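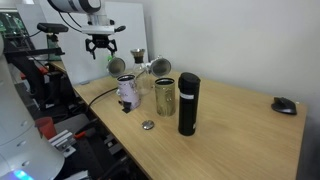
October, coffee corner, morning

Spent the first part of the morning on the tins. The beans had been going flat before the bag was half used and Ubaldo Villa thought the lids were the trouble, so we agreed to go through everything we keep coffee in and decide what stays.

Started with the white and lavender patterned canister. Washed it in hot water with a little soda, rinsed twice, left upside down on a towel. It still had a faint smell of the old Dal Bello dark roast, so it went back for a second wash. Holds 400 g of whole beans if you tap it down as you fill. The lid is a push fit and has lost some of its grip.

Gold embossed tin next. The raised pattern catches old grounds on the outside, so go over it with a soft brush and not the green scourer, which has already dulled one of the other tins. Dry inside by hand straight away. This one had a brown line on the bottom seam where it had been put away damp. It came off with vinegar on a cloth.

Lid test: filled each tin with water to a finger below the rim, lid on, turned over above the sink and held while I counted to 11. Gold tin let out a few drops. Canister dripped steadily from one side. Pressed its rim out gently against the edge of the bench and tried again, better but still a drip. I would use it for filter papers or sugar and keep beans out of it.

The small silver cans are too small for beans. They will do for single doses, weighed out the evening before. Wipe only, no soaking.

Pour-over server: glass had a tan film low down. Citric acid, one spoon to a full server of hot water, left while I did the tins, then a bottle brush. Clear now. Take the dark collar off before washing if you do this, water gets under it and sits there.

Black thermos: filled from the kettle at 9.20 with the cap on tight, and will open it at the end of the afternoon and write the temperature below. I gave it a new white label strip because the last one had peeled. Please don't put it in the dishwasher.

Weighed what we have left in the cupboard, all bags together: 1275 g. That is two bags of the Irurov medium, both opened, and the end of the Satell decaf. Ubaldo wants one opened bag at a time from now on and I agree. Finish the older Irurov first, it's the one with the clip.

To do:
replacement seal for the gold tin, ask at the hardware shop in Wikcombe, take the lid along to measure
second bottle brush, ours is losing its bristles
move the sugar into the patterned canister once it is properly dry
write the date on every bag when it is opened

Later, 4.45 pm. Thermos read 71 degrees, good enough to keep. The gold tin has no smell at all now. Put the older Irurov in it with a square of baking paper under the lid for the time being. Canister still has a trace of dark roast. Left it open overnight by the window.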